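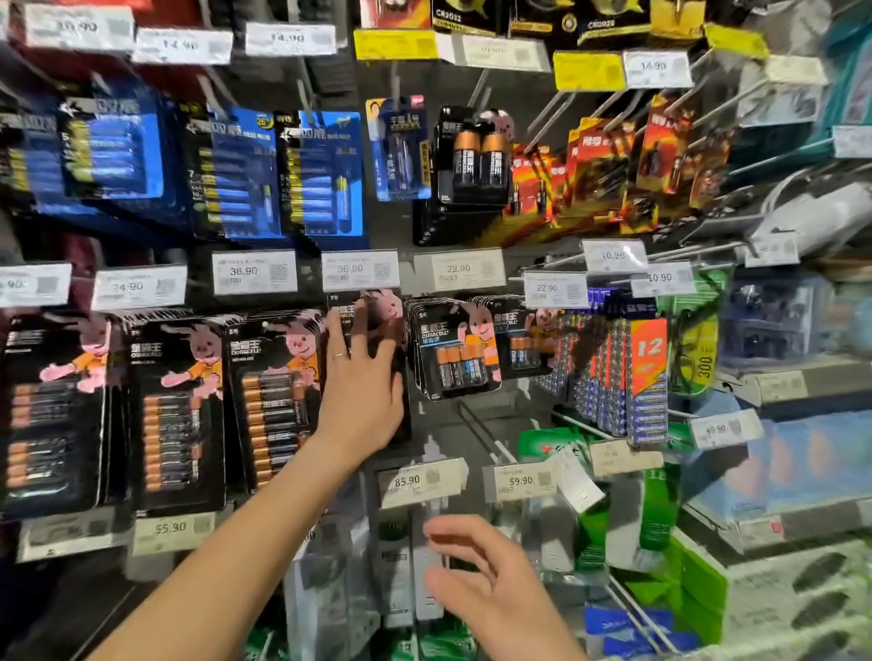
Nerkovley Peg Hook System, Series 14
Single-prong display hooks with front label holder

The Series 14 is a straight metal hook for carded and blister-packed goods: batteries, coin cells, umbrellas, packaged rainwear, power strips, small hardware. It fits standard perforated back panels and the Dravton slotted bar. The front of each hook carries a hinged holder for a paper shelf label.

Product code: NK-732
Material: steel wire, bright zinc finish
Label holder: clear, hinged, replaceable
Fitting: two-leg rear plate, tool-free
Rated load: up to 2000 g per hook, evenly distributed
Pack quantity: 40
Not for outdoor use

Choosing a hook length

Match the length to the depth of the facing, measured with the packs hanging and lightly pressed together. The short hook suits single-cell cards and coin cells. The medium hook is the usual choice for four-cell cards. The long hook is intended for flat, light packs and for folded umbrellas hung by a loop. Heavy multipacks should go on the medium hook even where the long one would hold more of them, as the load at the tip causes the hook to droop and the label to tilt.

Lengths may be mixed on one panel. Where they are, place the shorter hooks in the upper rows so that the labels below stay readable from standing height.

Loading from the carton

Packs are loaded from the front. Lift the label holder, slide the packs on with the hang hole centered, and let the holder drop. Bring the opened carton to the hook and take packs directly from it. Cards that stand upright in the carton can be lifted out by the header. Remove any loose cord or strapping before starting. 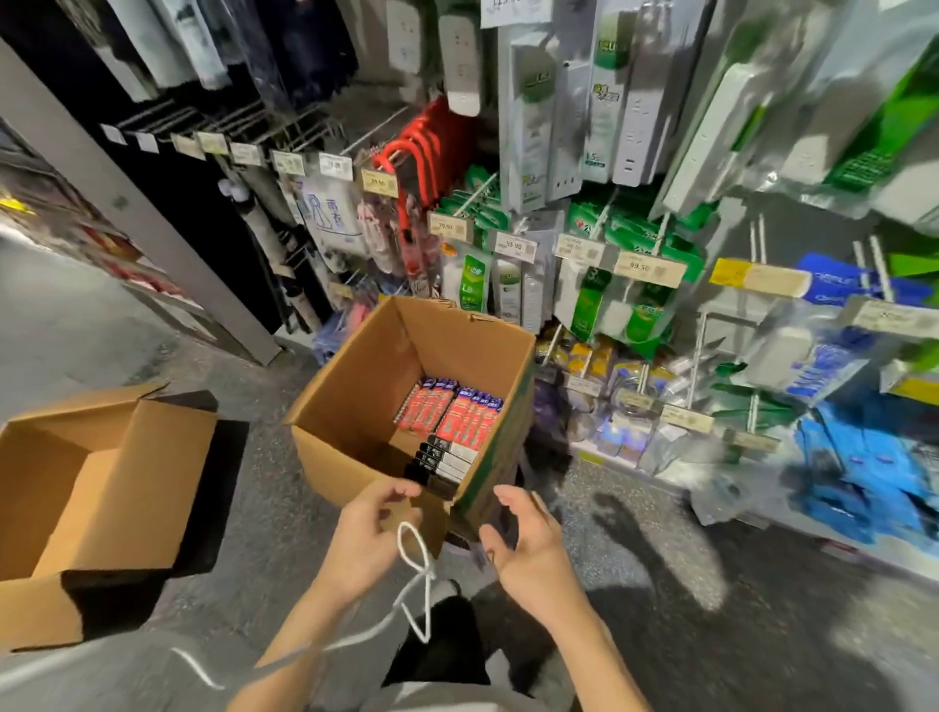
Open carton at the hooks, with red packs upright in the back half and four black packs in front.

Labels and row spacing

The holder accepts paper labels with a printed price and a scan code. Standard white stock is supplied. Colored stock may be ordered from the Posen warehouse and is cut to the same size. Row spacing is set by the tallest pack in the row plus clearance for the label above it. On a battery wall this usually means a narrow row at the top for coin cells and deeper rows beneath. CR2032 and CR2025 cards along the top edge, with AA multipacks below them, is a workable arrangement for a single panel. White and yellow labels can be used on the same run -- the holder is identical -- but keep one color for one purpose throughout the store.

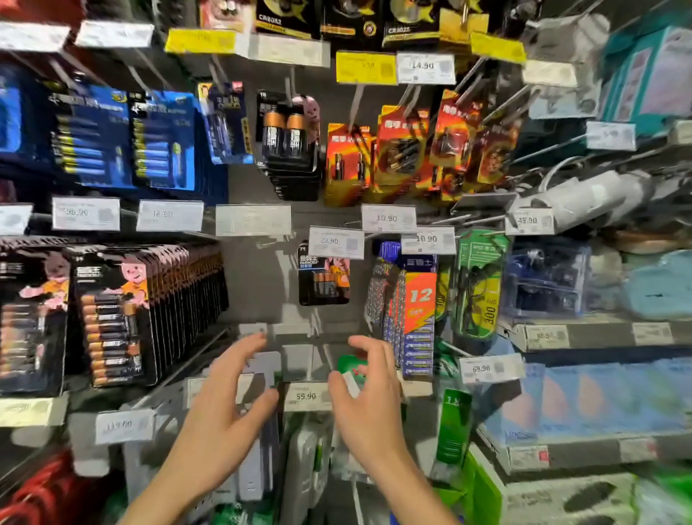

Hooks can be moved without unloading the neighboring ones. Raise the tip, disengage the lower leg of the rear plate, then draw the upper leg forward. A dense wall leaves little room for the hand at the back plate, so clear the hook being moved first. Four stacks of red-and-orange packs side by side, as on the upper right of this display, call for even hook spacing, and the spacing should be checked with loaded hooks. An empty panel gives a misleading result.

Compatibility

Series 14 hooks fit the Nerkovley Mai gondola and the Dravton slotted bar. The Dravton bar requires adapter plate NK-732-A, sold separately. Hooks made before May 2018 have a fixed label holder and do not accept the hinged replacement.

Care

Wipe with a dry cloth. Replace any hook that stays bent after unloading -- do not straighten it.

Page revised July 17, 2018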